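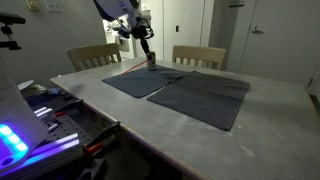
A blue-gray cloth and a charcoal-gray one on the gray table.

Thread, for anyone thinking of renting in the Eltumik building on Pappas Street. I have lived in it for two years and my lease is up in August, so I have opinions and a deadline.

Got the renewal offer. It is dated 5/29/18 and it begins "We are thrilled to invite you to continue your journey." My journey is from the bedroom to the kitchen. I can do it with my eyes shut, and in winter I do.

The rent goes up. Fine, rents go up. What I enjoyed was the second page, headed "Enhancements," which lists the things they are now going to charge for separately.

Enhancement: trash. We had trash before. You took it down to the bins and it went away. It will still go away, but now there's a line for it on the bill.

Enhancement: "package concierge." A shelf in the mailroom. I know it's a shelf because I helped Amr Hegazy from the third floor carry it in when the delivery guys left it on the sidewalk. Neither of us got a discount.

Enhancement: Trinevell, the new resident portal. You pay rent through it, you report leaks through it, and it sends you a notification when there's a notification.

You can still pay by check! There is a 40 dollar fee for paying by check. It's called a convenience fee and I've been trying to work out whose.

So I did what they tell you to do, and looked at what else is out there. I recommend it to anybody who has been feeling good about things.

First place was described as "sun-filled garden level." The sun was provided by a lamp. The garden was at the level of my forehead.

In fairness, closet space was excellent. If I owned fewer books and didn't mind the boiler having its own door into the bedroom, I might have gone for it.

Second place was "steps from transit." All apartments are steps from transit. It's a question of whether they'd like to tell you how many.

Third place was really nice. Big windows, a stove with every knob on it, landlord lives upstairs and seemed like a normal person. There were nine of us at the showing and one couple had brought a folder with tabs.

I did not have a folder with tabs. I had a pen from the bank. They got the apartment.

Anyway I now have a folder with tabs. Pay stubs, reference letter, last two years of taxes, a copy of my renter's insurance. The letter is from Renato Panganiban, who rented me a room years ago, and he wrote that I was "quiet and mostly on time." Thank you Renato. I would have cut "mostly."

Fourth place wanted an application fee before they'd show it. I asked what happened if I paid and then hated it. The agent said most people don't hate it. I asked what happened to the ones who do and she had another call.

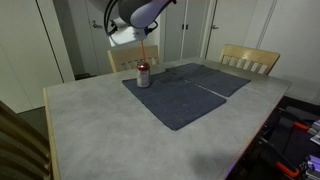
Back to the renewal, then, which by this point had started to look pretty reasonable. I suspect that's how it works.

Read the whole thing, people. Every page. On mine, page six said that "existing appliances are accepted in current condition." My dishwasher's current condition is that it's a cupboard. It has been a cupboard since the first winter.

I reported it at the time, by phone, to a man who said he was writing it down. If you take one practical thing from this thread: put it in an email the same day, with the date and what's broken. I had no proof I'd ever called and they had no record of a man.

So I reported it again through Trinevell. The drop-down menu for "kitchen" offers Sink, Stove, Refrigerator and Pest. I chose Sink, on the grounds that they both have to do with water.

They sent someone out to look at the sink. He agreed there was nothing wrong with it. Then he looked at the dishwasher, because he was a decent man and it was right there, and said it needed a new pump and he wasn't allowed to order one on a sink ticket.

Called the office. The office is now Keltel, by the way. Eltumik owns the building and Keltel manages it, and each of them has a very nice person on the phone who'll give you the number of the other one.

Third call, I got somebody who'd been there long enough to have a direct line. I asked her two questions. Would they fix the dishwasher before I signed, and could the trash charge come off.

She said the trash charge was set by the system. I asked who set the system. Long pause. She said she'd see what she could do.

What she could do, it turned out by email the next morning: new dishwasher, no package fee, trash stays. And 1000 dollars off if I signed for two years and agreed not to discuss the terms with other residents.

I wrote back and asked for the discount without the not-discussing part. She took it out. I don't think she'd even known it was in there.

(Amr, who never got offered any of this, went down with a copy of my email and came back with the same deal plus a parking space. He doesn't have a car. He's letting me keep my bike in it.)

Some things I'd do differently. I'd start looking before the letter came. I'd ask the neighbors what they pay, which felt rude right up until I did it, and then every single one of them had clearly been waiting years for somebody to ask.

I'd also take pictures of everything on move-in day. I took a few, and they're all of the view. The view is in the same condition as when I received it.

And get the promises written into the lease itself. The dishwasher is now in mine as an addendum, initialed, with an install date. Before that it was "on our radar," and I've seen how long things can stay there.

Someone replied asking if I'd recommend the building. Walls are thick, the water's hot, the super answers his phone and the bus stops out front. So yes. Ask about the trash.

Someone else asked for the address of the third place, the nice one. It's gone, and if you're going up against the couple with the tabs I can't help you.

Signed this afternoon, through the portal. It thanked me for my payment, which I hadn't made, and asked me to rate my sink.

Gave the sink four stars. Will post again when the dishwasher gets here.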